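Signing Queues at Book Launch Events: Waiting Time and Table Layout

Last updated: 18th February

1. Background

The project looked at how long readers wait at author signings for tie-in fiction, and whether the layout of the signing table changes that wait. The events were held in July at Hombridge, a bookstore with one ground-floor event room. All of them promoted the Trosura series, which is based on a television drama and draws readers who want a personal dedication – often in more than one book.

2. Method

Each reader's wait was timed from joining the line to reaching the author. Two layouts were compared. In layout A, readers spelled out their names at the table. In layout B, a staff member wrote the name on a slip 10 minutes before the signing opened, and the slip was placed inside the cover.

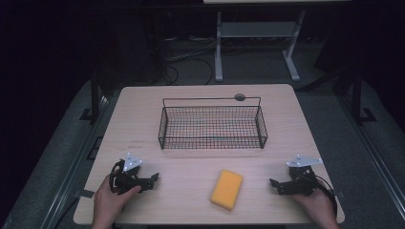

Slips were the main change between layouts, and their handling had to be fixed before timing began. Loose slips were tried first and got mixed up between books. A shallow, open-top wire basket at the far side of the table, like the black one in the photo, is suitable for used slips: it can be reached from the near edge and its contents remain visible. The basket position was kept the same for both layouts.

3. Results

The median wait was 20 minutes in layout A and 13 minutes in layout B. Most of the difference came from names with unusual spelling. Czerwiński was the longest single case in layout A.

4. Limits

Talk length was not controlled. Aníbal Cardoso, who checked the timing sheets, also noted that readers with the Flolonton special edition asked for longer dedications under both layouts. These readers were not separated in the data.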